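Search the notebook... Go Clear

7 January 2022 - spare room, day two of the big sort

OK, back at it. Yesterday I only got as far as hauling everything out of the hall closet, and then my back quit on me, so today was the real start. The plan is still to get the Jadoon shelving up along the long wall before the Nemedska order lands, and I can't do that while half our supplies are living on the floor.

First thing, I put a sheet over the mattress and made that my sorting spot. Best decision of the week! It's the right height, I can kneel next to it or sit on the end, and nothing rolls off and disappears under the radiator. I never got around to smoothing it out, and I don't care.

Shelving notes while I remember: the pack says each shelf is 886 mm wide and 600 deep. I had written 868 in the last entry, which is wrong, please ignore it (I've crossed it out but you can still read it). With 886 we get two bays and a little gap by the door, and the gap is where the broom and the long level can go. Brackets are the Selness ones from the old bench. I found the bag of screws for them inside a coffee tin, naturally, and spent far too long looking for the lid.

Then supplies. I'm doing it by what we grab most, so gloves and tape at hand height, finishing stuff above that, spare filters up top. The Navau sanding discs go in the drawer because the paper sleeves rip if you stack anything on them. Receipt 1634 is for the discs and receipt 228 is for the tape, both clipped inside the back cover if anyone wants them for the books.

Masks were the one I kept going back and forth on. They're medical ones, in a big brown carton with the name in Chinese on the front and a little line drawing of the mask under it, so at least you can tell what's in there from across the room. I was going to split them into small bins and flatten the carton, but I've changed my mind.

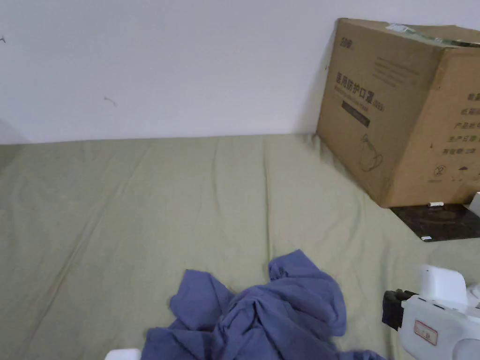
The dates are printed on the carton, and if I toss it we lose them, and then next year we're all standing there guessing. So they stay in their own box and I'll leave room for it on the bottom shelf. I still want to copy the expiry date onto a card in nice big writing and tape that to the shelf edge - not done yet, I need someone who reads Chinese better than I do (so, at all) to check I've got the right line.

The wall could use a wipe before the shelves go up, there's a scuff on it. Paint can wait till May.

Still to do:
- find the stud finder
- cut the two short battens
- card for the masks
- ask about returning the extra Selness brackets, we have way too many

Stopped at five, hungry. Leaving the sheet where it is for tomorrow.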